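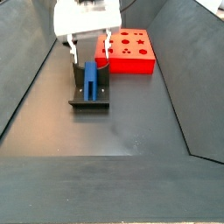
So which gripper should you buy?
The one whose failures you can live with for a month, which in our case was the narrow parallel one.

Speaker notes, Postholm meetup, 15 Jan 2018. Talk is 14 minutes. Do not run over again.

Opening. Say hello, say Nimora pays my salary, say these opinions are mine. Wait for the laugh. If no laugh, move on quickly.

What we compared: two grippers. The Kiletgate is a parallel jaw with slim fingers. The Ponce is a wide, soft, friendly thing that looks wonderful in a brochure. Same arm, same controller, same blue part. We logged 1,959 grasps in November, and I would like that month back.

The setup. Gray bin with sloped walls, so anything dropped slides back toward the floor instead of under my desk. A holder with a curved back. A red shape-sorter block. Somebody always asks why we use a toy. It costs less than lunch and has lots of holes to miss.

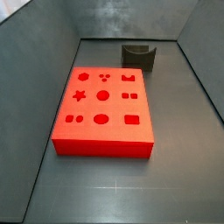 Ponce first, and be fair to it. It was gentle. It forgave a camera that was off by 5 millimeters. It was also too fat to get down beside the holder without leaning on it, and it leaned on it with real commitment. (Pause. Let the mechanical people nod.)

Then cameras. We tried one overhead and one on the wrist. The wrist camera gave the better view right up to the moment of the grasp, when it mostly gave us a view of fingers. We kept both and stopped arguing.

Controllers: skip this part if we're past the ten-minute mark. Short version is that force limits mattered more than speed. Turning the speed down made everybody feel better and changed very little.
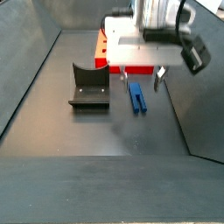 3 min read

Closing section, for the handout too. A part lying flat is a different job from a part standing up in its holder. Thin fingers get into tight places, and they also have less to hold on with. Test both poses before you sign anything. We signed first.

Cables: leave slack for the full wrist rotation, then add more. Ask me about the second cable afterward, when there is beer.

Questions. Repeat each one into the microphone. If it's about price, point to the Kiletgate people at the back of the room.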